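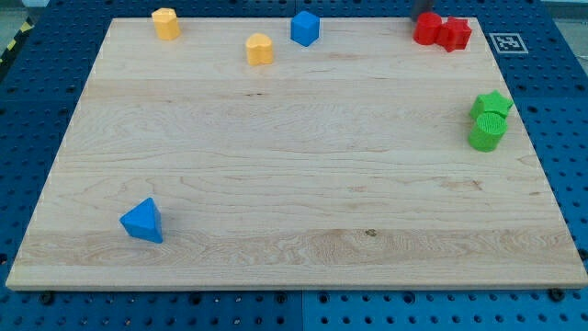 Formen, die man anfassen kann

Hallo Kinder! Heute geht es um Bausteine. Auf dem hellen Holzbrett stehen gelbe, rote und blaue Steine. Vielleicht habt ihr zu Hause eine Kiste mit ähnlichen Steinen. Dann holt sie bitte, denn mit einem Stein in der Hand kann man diesen Text besser verstehen.

Flach oder Körper?

Wenn ihr einen Kreis auf Papier malt, ist er flach. Man kann ihn nicht hochheben. Ein Baustein hat aber auch eine Höhe. So eine Form nennt man in der Mathematik einen Körper. Das Wort klingt komisch, weil wir dabei an Arme und Beine denken. Es bedeutet nur: Die Form braucht Platz im Raum.

Der Würfel

Einer der beiden blauen Steine ist ein Würfel. Ein Würfel hat sechs Flächen, und alle sind gleich große Quadrate. Er hat acht Ecken und zwölf Kanten. Eine Kante ist die Linie, wo zwei Flächen sich treffen. Fahrt mit dem Finger langsam über eine Kante, dann merkt ihr den Unterschied zur glatten Fläche.

Der Zylinder

Der rote runde Stein neben dem Stern ist ein Zylinder. Auch eine Konservendose hat diese Form. Ein Zylinder kann zwei Dinge: Er kann stehen, und wenn man ihn auf die Seite legt, kann er rollen. Der Würfel kann das nicht so gut. Probiert es auf einem schrägen Buch aus!

Das Prisma

Jetzt kommt ein schwieriges Wort: Prisma. Ein gerades Prisma hat oben und unten die gleiche Form mit Ecken, und die Seiten gehen gerade hinauf. Der gelbe Stein mit den sechs Ecken ist ein Sechseck-Prisma. Sechsecke kennt ihr von den Bienen, denn ihre Waben sehen auch so aus. Der rote Stern ist ebenfalls ein Prisma. Wenn man von oben schaut, sieht man seine Zacken.

Und das Herz?

Meine Kollegin Jayanthi Varghese hat in ihrer Gruppe gefragt, ob das gelbe Herz ein Prisma ist. Die Kinder haben lange diskutiert. Die Antwort ist nein, denn ein Herz hat oben zwei runde Bögen, und ein Prisma hat nur gerade Kanten. Einen besonderen kurzen Namen wie beim Würfel gibt es für das Herz nicht. Wir sagen einfach Herzstein.

Warum sieht das Brett schief aus?

Das Brett ist hinten schmaler als vorne, oder? Legt ein Buch vor euch auf den Tisch und schaut schräg darauf. Der hintere Rand sieht kürzer aus, weil er weiter weg von euren Augen ist. Man nennt das Perspektive. Wenn ihr es mit dem Lineal messt, sind beide Ränder gleich lang.

Ein Spiel für 2 Kinder

Ein Kind macht die Augen zu. Das andere gibt ihm einen Stein in die Hand. Nun muss man nur mit den Fingern erraten, welcher Körper es ist. Danach wird getauscht. Farben darf man natürlich nicht raten, die kann man ja nicht fühlen.

Viel Spaß beim Ausprobieren!
Bhavana Marar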